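The man who wants you to stop buying kitchen knives

He has sharpened knives in Wakthorpe for most of his working life, and he asked me to leave his name out of this. The shop has enough customers, he said, and he doesn't want more who found him online. I went in expecting a sales pitch dressed up as plain talk. I got some of that. I also got a fair amount I couldn't argue with.

His first claim is that most households own too many knives and use two. "One big, one small," he said. "The rest sit in the block and get dusty. People bring me the whole block. I sharpen the whole block. I'm not going to turn down the money."

I asked whether that wasn't a bit rich, coming from someone who also sells them. He has a rack by the register. He shrugged. "I sell maybe the one big one. The rack is mostly there so the wall isn't bare."

The knife he likes best is a Bostel with an eight-inch blade, which he has carried for years. He says it is soft steel, easy to bring back, and cheap enough that you won't cry if you drop it. The one he likes least costs $400, comes from Greltance, and arrives in a box lined with something like velvet. "It's a fine knife. It's hard as glass. You look at a squash wrong and there's a chip in it."

I pushed him on this, because I own one. Mine has no chips. He asked how often I cook, and I told him, and he let that sit there for a while.

What does "sharp" mean, anyway?

It's a word that gets thrown around. Every package says it. He uses a tomato, like everyone else, but he doesn't think much of the paper test you see in videos. "Paper tells you the edge is clean. It doesn't tell you it'll be there next month."

He offered to show me the difference on two knives, one done on his stones and one done on a powered sharpener made by Rantala. I couldn't feel any. He said I would after 3 months of dinners. That may be so, but it is a very convenient answer from a man who charges by the inch, and I told him that too. He laughed and said the machine was fine for people who would otherwise do nothing. "A bad edge you keep up beats a great edge you let go." He has clearly said it before.

On steels, the long rods that come with the block, he was more careful than I expected. They straighten an edge, he said, and they don't put a new one on. Most people use them too hard and too fast, copying cooks on television. A few light strokes before you start will do.

Where the damage happens

Ask him what ruins a knife and he skips the cutting entirely. He blames the dishwasher first, then the glass cutting board, then the drawer where everything knocks together. He also has strong feelings about knives left lying around on tables and counters while people get on with something else. They get knocked off, he said, and they always seem to land on the tip. 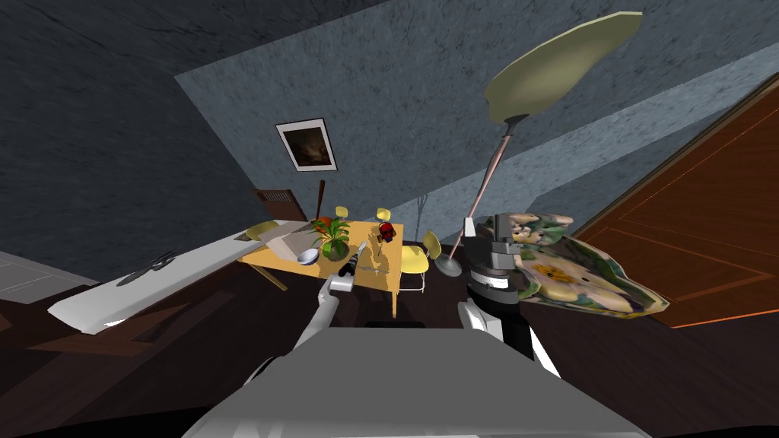 The price of an edge

His ticket book was at number 202 the afternoon I visited, and it started over in January. I can't tell whether that's a lot. He says it pays the rent and that the rest comes from scissors, mostly from hair salons, which he finds dull work and does in the evening with the radio on.

So should you pay someone? He thinks twice a year is plenty for a home cook. I asked if once would do. "Probably," he said, after a pause long enough that I believed him.

I left my Greltance with him anyway -- partly out of politeness, partly to see. It came back with a small note taped to the handle that said the tip had been bent. I'm still not sure it was.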